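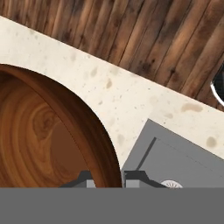 Illustration: Varnia

2 min read

Homeowners in the Javer district who want to redo a kitchen or lay a new floor will be able to apply for a city permit online starting in January, the building office said.

Until now, anyone planning interior work that touched plumbing, wiring or a load-bearing wall had to file paper forms at the counter on the second floor of the municipal building. The office handled 689 of those applications last year. Many were sent back because a drawing or a signature was missing, and each one that was returned went to the bottom of the pile.

"Most of what we get is simple," said Brendan Kavanagh, who runs the permit desk. "Somebody wants to move a sink to the other wall. It shouldn't take them two trips downtown."

Under the new system, applicants will upload a sketch with measurements, pick the type of work from a list and pay by card. The form will not go through until every required field is filled in. Kavanagh said the office expects to answer routine requests within 7 working days, compared with 30 under the paper process. Larger jobs, such as additions and anything that changes the outside of a building, will still need a meeting with an inspector.

Work that is only cosmetic does not need a permit and that will not change. Painting, replacing countertops in the same spot and putting down new floorboards over an existing subfloor are all on the exempt list. Condo owners may still need approval from their building.

The fee for a routine interior permit stays the same. Applicants who would still prefer to file on paper can do so, but counter hours will be shorter – the desk will close at 1 p.m.

Tadhg Ní Mhurchú, a contractor with the remodeling firm Ó Néill, said the change would help with scheduling. The firm tested the online form on six kitchen jobs over the fall.

"Five went through with no trouble," Ní Mhurchú said. "On the other one the upload kept failing and we had to call. They tell us that's fixed."

The software was supplied by Zalline, which will also run a help line for the first 6 months. Applications already filed on paper will be finished on paper and do not need to be sent in again.

The building office plans to hold two evening walk-through sessions at the Javer library before the switch. Registration is free and can be done by phone or at the permit desk.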